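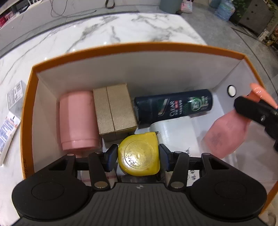

The tape measure, over the box.

The Packing Lesson
By Nuno Marinho
January
2 min read

Ferdinand Grabner had packed boxes for the Serrano outlet in Wusthorpe for so many years that his hands did it while he thought about soup, and so it troubled him a good deal to be asked how he did it.

"You don't have to tell us," said Tilico, the young woman who had brought the gripper. "Just hold it and pack the way you always do. It learns from your hand."

He slipped his fingers into the grip and squeezed. The two dark pads came together politely, like somebody about to sneeze. He had already put in a pink spray bottle, and it leaned with its orange head sticking out over the rim, as if it wanted to see who else was coming. Then there was the little brown carton, and the dark bottle with CLEAR printed along its side, which he had laid down by the far wall where it couldn't roll into anybody.

Now the tape measure. He pinched it by its yellow sides and carried it over the box, and there he stopped.

"Is something wrong?" asked Tilico.

"No, no. I'm looking."

He always looked. He had never noticed it before – a small wait above the box, while he made up his mind where a thing would be comfortable. His mother had done the same with plates. It seemed an odd habit to hand on to a machine, and he wondered if he ought to hurry.

"Should I do it without the waiting?"

Tilico checked her list. They needed 253 of these, and they had 93, and it was already past four.

"Leave it in," she said. "Zestari will want to know where you look from."

So he waited a moment longer, quite enjoying it now, and lowered the tape measure in beside the carton, and opened his hand. Then he reached for the white tube on the table, and thought he might put leeks in the soup.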